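Unit 3: Clearance rules for tabletop picking

Howard Gosling, lab section 13

Run every new pick in simulation first. The approach to a small object should be vertical, with the fingers pointing straight down. Check the whole arm for clearance, including the forearm and the hand housing. Cans and bottles tip easily, so plan around them.

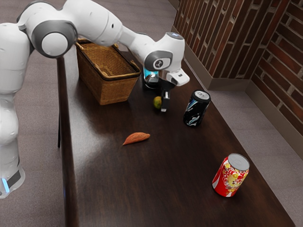 Fig. 1. Simulated arm with its fingers just above the table, next to a small fruit.

Keep the goal container in reach of the same arm pose. Log each contact with a neighboring object as a fault, even if nothing falls. Save the run log under task number 813 before you change the layout.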